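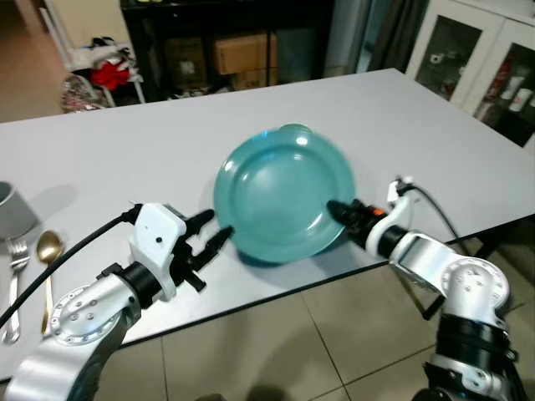 Attachment 1: the teal plate on the lunchroom table, cup and cutlery off to the left

Ticket 311
Subject: Teal plates rocking and sliding on the long grey table
Opened by: Zamfira Barbu
Site: Lullow, shared lunchroom
Status: Resolved, one follow-up open

Original report, 13 Mar 2024

Hi all! First off, I love these plates. The colour is gorgeous, they're light, and that little tab on the rim makes them so easy to grab off a stack. But we've got one that won't sit still on the light grey table. Put it down in the middle and it rocks, give it a nudge and off it skates toward the dark edge strip, and there's tile underneath. Two have gone over so far (both bounced, neither cracked, brilliant).

What I've tried:
- Turned the plate so the tab faces away from me. Still rocks.
- Swapped seats. Same thing at both ends of the table.
- Put a folded tea towel under it. Stops completely, but you can't ask everyone to eat off a tea towel.

Reply from Woldemariam

Thanks Zamfira, great detail. Could you try the same plate on the kitchen bench, and a different plate from the same stack on the table? That'll tell us which one to blame. Also, what's the table being wiped down with?

Reply from Zamfira Barbu

Ooh, good question about the wipe-down. We've been using the Sukach spray from under the sink, the one that leaves everything lovely and shiny. Results below, I had a ball doing this:

Teal plate on bench: rocks a tiny bit, doesn't slide.
Second teal plate on table: no rocking at all, slides like mad.
Old stoneware plate on table: solid as anything.
Teal plate on table after hot water and a drop of dish soap: rocks, hardly slides!

So I reckon it's two problems wearing one hat. The first plate has a slight warp in the base, and the table has a film on it from the spray.

Reply from Woldemariam

Agreed on both. Has the rocking plate been through the dishwasher on the bottom rack? The Gestus runs hot down there and a thin plastic base can bow.

Reply from Zamfira Barbu

Guilty! Bottom rack every night since June, right over the element. I've moved the whole lot up top. I also tried flattening the bad one: sat it in warm water for 30 minutes, then upside down on a towel with a heavy baking dish on it overnight. It's not perfect but I can get through a bowl-free lunch of pasta without chasing it, and I'm calling that a win.

The table's had two washes with plain soapy water and a rinse. The difference is fantastic. You can push a plate with one finger and feel it grip.

Resolution notes

1. Table to be wiped with warm soapy water, then rinsed. Sukach spray kept for the glass doors on the cabinet.
2. Teal plates go on the top rack only, tab pointing up so they don't nest and trap water.
3. Warped plate marked on the base with a dot of nail polish so we can watch it.

Follow-up: Zamfira to check the marked plate after a few weeks of top-rack washing. If it's rocking again it can retire to under the pot plant by the sink.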